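Clultdale Community Giving Group
Minutes of the regular meeting, June 4, 2021

The meeting opened a little after the hour, with a warm welcome to everybody and an especially warm one to the two families joining us for the first time. The minutes of the April meeting were read and accepted with one correction (the Langat preschool has its story hour in the morning, and we had written afternoon).

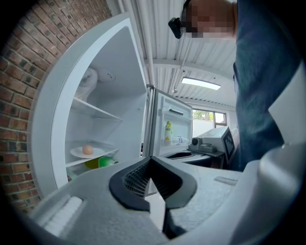
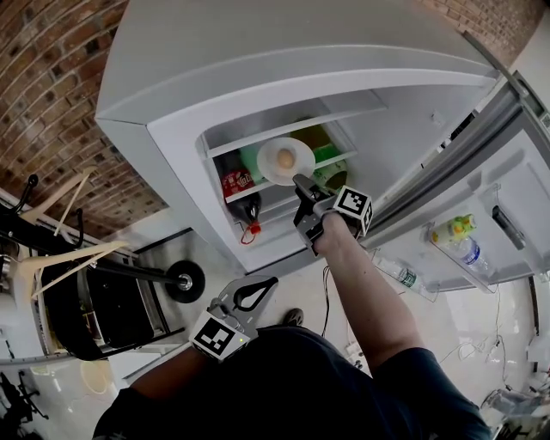
1. Langat preschool reading corner

The chair reported on the visit to Langat, and it was lovely to hear how kindly the group was received. The teachers walked our members through both classrooms and talked at length about what the children enjoy, which at the moment is anything with a whale in it. The old shelves are too tall for the little ones and will be moved to the staff room. Prarar has agreed to give low shelves, floor cushions and a rug, and to send some of its employees along for the painting day. The color was discussed for longer than anyone had planned. Pale yellow was chosen, with a green border if there is paint left over.

2. Books

We have 92 picture books so far and would dearly like to reach 200 before the corner opens. Books with torn pages will be mended where they can be, and several members kindly offered to take a bag home and see what a bit of tape and patience will do. The school has asked for more books in two languages, so please keep an eye out at yard sales and ask your neighbors too!

3. Money

The balance stands at $3000, all of it set aside for Langat. It was agreed to pay for the paint, brushes and drop cloths out of this, and to keep the rest for new books once the teachers have sent us their list. A member asked whether we might also buy a puppet theater. There was a good deal of fondness for the idea, and it will come back to the next meeting with a price.

4. Clinico

Clinico has written to offer free eye checks for the preschool children on the same day as the opening. Everyone was very pleased. The school will need signed forms from the parents beforehand, and the secretary will ask Clinico for copies and for an idea of how much room they need to set up.

5. Other matters

The sign-up sheet for the painting day was passed around. Please wear old clothes, and bring a hat if you plan to help outside with the fence. Thanks were given to the members who made the banana bread, and the recipe will go out with these minutes.

The date of the next meeting will be sent by email once the hall has confirmed.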